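Kerekes Home Forum > Laundry and Linens

White terry hand towels fraying along the edges – can they be saved?

Posted by Falby735
2025-07-28

I bought a stack of white terry hand towels from the Cakent outlet last November. The edges are coming apart and little threads end up in the dryer filter. I wash them warm with everything else. Is there a way to stop it, or should I cut them up for rags? I have a sewing machine but I'm not very good with it.

ultitham_4
Rags. They were cheap for a reason. Mine went the same way.

2 replies

Depends how far in it has gone. If the loose threads are only on the rim, trim them with sharp scissors and don't pull, or you'll start a run in the loops. Then fold the edge over twice and sew it down with a plain straight stitch. A zigzag over the raw edge also works – it looks rougher but takes less time. Use polyester thread.

Wash them apart from jeans and anything with zippers or hooks. Skip the fabric softener and take them out of the dryer while the hems are still a little damp.

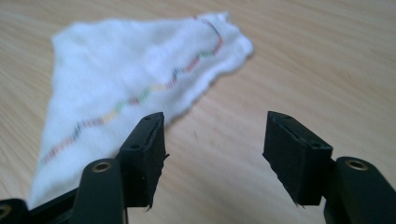

Marrowstitch
Senior Member, Mending and Alterations
Posts: 2954 | Thanks received: 400

White cloth with a ragged rim and small loose threads down one side. The colored stitching goes across the middle, so it does nothing for the edge. Keep a new hem well clear of a stripe like that and match your thread to the white part.

Falby735
Thanks, I'll try the zigzag on the worst one first.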